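Bench notebook, two-arm cell. February, started 9:40

Picking this up from the last entry, which ended with me saying I would believe the handover numbers when I saw the raw episodes. I have now watched a lot of raw episodes. I believe some of the numbers.

Where we are. The Skorker task list asks for artificial flowers moved between a basket and the other arm, with a handover in the air. Person at the leader arms, followers do what the person does, everything gets logged. The target on the wall says 3,000 episodes. We have 199 that passed the automatic check, and I have been told twice this week that this is "a good start on the policy." It is a good start on a pile of files. No policy has been trained on any of them, and I would like us to stop talking as if one had.

The automatic check first, as I spent most of the morning on it. It marks an episode as good if the left gripper closes, the right gripper closes, the left opens, and nothing faults. That is all it looks at. An episode where the left arm hands over nothing at all and the right arm closes on air passes. I tried it: drove both arms through the motions with no flowers, and it came back green. Tried it again at half speed, green again. So 199 is the count of episodes where two grippers opened and closed in the right order. How many have a bouquet in them I can't say until a person goes through them, and I seem to be that person.

Gripper width at close would catch most of the empty ones. Stems held in a bunch keep the fingers apart a little, air doesn't. The trouble is a thin grip on one or two stems, where the reading sits down in the noise. I'd still take it over what we have. Threshold to be set from real data and not from what looks tidy on the plot.

11:15. Ran handovers with Gráinne on the leaders and me on the log. She is better at this than I am and it bothers me a bit what that means for the data. Her habit is to rotate the giving wrist a touch before release so that the stems come free of the fingers. It works well. It also can't be explained by anything the cameras record, as far as I can tell. She says she does it when she "feels it drag," and what she feels is friction in the leader linkage plus whatever she can see by leaning over the table. The leaders have no force feedback. The learner gets joint positions and wrist camera views, and neither one leans over the table.

So either the model picks up "always rotate a bit before release," which would be fine, or it picks up "rotate sometimes, for no visible reason," which is what the recordings say. My own episodes have no rotation in them. Mix the two and you have taught it to hesitate. I would like us to agree on one way of letting go and stick to it, even if it is the slower way.

Gráinne disagrees. Her view is that variety is the point and that a policy trained on one person's tidy habit falls over the first time a stem catches. I wrote down that I'd heard her. I think variety in where the flowers start is useful and variety in what the operator is thinking is just noise, but I have no experiment to show for it, so it's opinion against opinion.

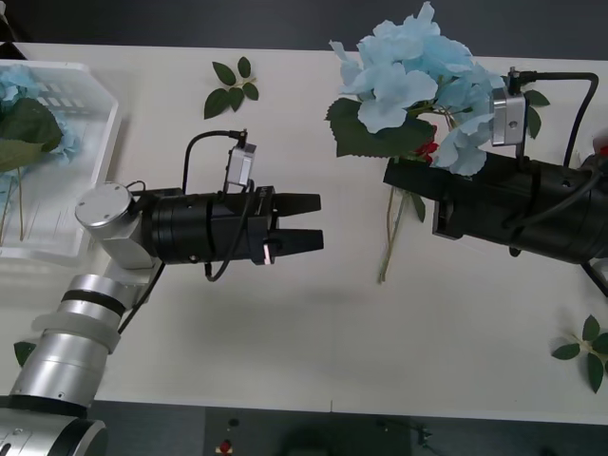
The grasp point is the other thing we keep arguing about. The Dalisay write-up, which is where this task came from, says to take the bouquet "at the stems." Fine, but where on the stems? High up under the leaves and the heads stay put, but the wrist camera sees mostly petals and leaves, and the other gripper has a poor view of anything it could close on. Low down and there is more free stem to aim at, but the heads are heavy for what holds them and the whole thing tips. Everyone on the leaders settles it their own way within the first few tries and then defends it.

I went back through my own runs looking only at grasp height. I start the session high and drift lower as I get tired. That is a bad thing to find in your own data. The model won't know I was tired.

Leaves. They come off. A sprig gets pinched with the stems, something pulls, and then it's on the table for the next episode and the one after that. The reset sheet says to clear the table between episodes. People do this at the start and then don't. I'm in two minds. If the arms are ever meant to work on a table that has bits on it, the bits belong in the training data. If we leave them, though, the amount of greenery on the table becomes a clock: clean means early in the session, littered means late, and late is when the grasps are low. A network will find that before it finds anything about flowers. I have seen it happen with less.

Proposal: put leaves down on purpose, at random, including at the start of a session, and clear them at random too. Costs a few seconds per reset. I've been told this is fussy.

13:50. After lunch, tried the Memura hand-guiding mode in place of the leaders. Put the arm in zero gravity, take hold of it at the wrist, walk it through the motion. I had hopes for this, as you get the contact back in your own hand and the rotation question might settle itself.

Didn't get far. With one arm it's pleasant enough. With two, one person can't guide both through a handover and work the gripper buttons as well, so you need two people reaching over the same table, and then the cameras are full of sleeves. You can replay the trajectory afterward with the people out of the way and record that, but a replay is blind. The flowers are never lying quite the way they were, and a bouquet doesn't forgive that the way a block does. We did 5 replays of one guided handover. 2 ended with the flowers in the right gripper and held. One closed on leaves only and let everything else go. The rest missed.

For rigid parts I would use it again. For this, no. The demo reel makes it look like the obvious choice and I notice the demo reel is all blocks.

Also noted: gravity compensation on the left is slightly off and the arm creeps when you let go of it. Not much, but enough to feel. It could be the payload setting still being the default and not including the camera and its cable. Check before blaming the arm.

Cables. The camera cable loops up and over the gripper, and in some wrist orientations I wonder whether it tugs on the camera module. I compared the first and last frames of a long session and there may be a small shift in the view. May be. I was comparing by eye on two windows side by side and would not bet on it. Should be done properly with a board on the table. If the view does move over a session, then that's a second clock, on top of the leaves.

15:30. Sat down with the Tamutitz viewer and started going through the 199 by hand. Slow work. Three labels so far: held and passed, passed but dropped or half dropped, nothing in the gripper. Want a fourth for "passed, but the operator clearly regrasped," since those look like successes in the log and I don't think they teach the same thing. Gráinne thinks regrasps are the most valuable ones we have because they show recovery. On that one she may be right. I'll keep them and tag them so we can train with and without.

Stopped when I noticed I was labeling faster than I was looking. Will do the rest in short sittings and have Gráinne label a batch of the same ones without seeing my marks. If we don't agree with each other on what a handover is, it's a bit much to expect it of the arms.

What I would want to see before anyone says "it learned it":
Flowers starting in positions that aren't in the recordings.
Somebody outside the room choosing those positions.
Every attempt counted, including the ones where a person reached for the stop.
The same test run with the table cleared and with leaves on it.

None of this is exotic. The last summary I was sent had a success rate with no count of attempts next to it, and I have asked for the count.

To do
Gripper width into the check, rerun on everything recorded so far.
Agree on release: rotate or don't. Gráinne and me, tomorrow morning, before we record anything more.
Mark a band on the leader-side screen for grasp height.
Payload setting, left arm.
Board on the table at the start and end of the next long session.
Take the target off the wall, or put the real number next to it – I don't mind which.

Leaders parked, logging stopped 17:20. Disk on the recording machine is filling faster than planned, ask whether we need full rate on both wrist cameras.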